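Traruden lined picnic basket, lidded, with toggle fastening

Back in stock for spring, and I'm very glad to see it. I've sold baskets from this little shop for a good while now and the Traruden is the one I end up talking about most, mainly because people write in asking whether it's a proper picnic basket or just a pretty one. Bit of both, I'd say! I take mine out most weekends from April onwards, and it has been sat on, rained on and once left overnight in a field.

What you get is a woven basket with a hinged lid, a fabric lining and a cord and toggle to keep the whole thing shut. No plates, no straps full of cutlery, no tiny salt pot that you lose on the first outing. I've never got on with fitted hampers. You pay for four of everything, then you want to take a flask and a pie and there's nowhere to put them. With an empty basket you just pile things in.

How much does it hold? Lunch for 2, comfortably, with room for a blanket if you roll it tight. For 3 you'd want to carry the blanket separately. I put anything heavy at the bottom (jars, apples, a tub of potato salad) and bread and soft fruit last. If you like a cold drink, the Bremex cool block slips down the side and doesn't take up much space. It's sold separately, I'm afraid.

The lining
Sponge it with warm water and a drop of washing-up liquid, then leave the lid open until it's properly dry. Please don't put the basket in the bath. One customer did, and we had a long exchange of emails. Crumbs and bits of fluff do gather in the folds, so tip it upside down over the sink and give it a good slap. Berry juice is the one thing I've never fully got out, and these days my raspberries travel in a pot.

Colours
The lining comes in lime green, oatmeal and a dark blue. Green outsells the other two by miles. I did wonder about it when the first box arrived, it's quite a loud green, but it cheers up a grey afternoon no end and you can find a teaspoon in it.

The toggle
A loop and toggle is slower than a buckle, I'll admit, but there's nothing to pinch your fingers and it's easy to mend. If the cord frays, drop me a line and I'll post you a new length for the price of the stamp.

Storing it over winter
Somewhere dry with a bit of air. I use mine for wool from November on, with the lid up, and it lives on top of the wardrobe. Don't wrap it in plastic, it'll go musty.

Goes nicely with
The Jurkik flask, the Henríquez cotton napkins (sold in packs of 3) and any decent fruit bowl for when you eat in the garden and don't need to carry much.

Delivery and returns
Posted within 2 working days, in a plain cardboard box. You've got 90 days to change your mind, so long as it hasn't been to the beach. Sand never comes out.

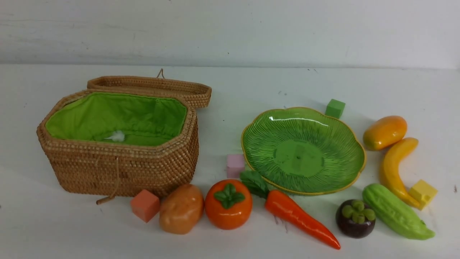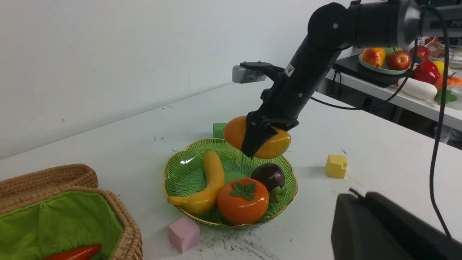

Customer comments

Bought the green one last summer and it's been out in all weathers since. The lid hinge creaked for the first month and then stopped. My only grumble is the handle, which I'd have liked a bit thicker for the walk back up from the river. Would you ever stock a larger size? There are five of us now and we're carrying the overflow in a shopping bag.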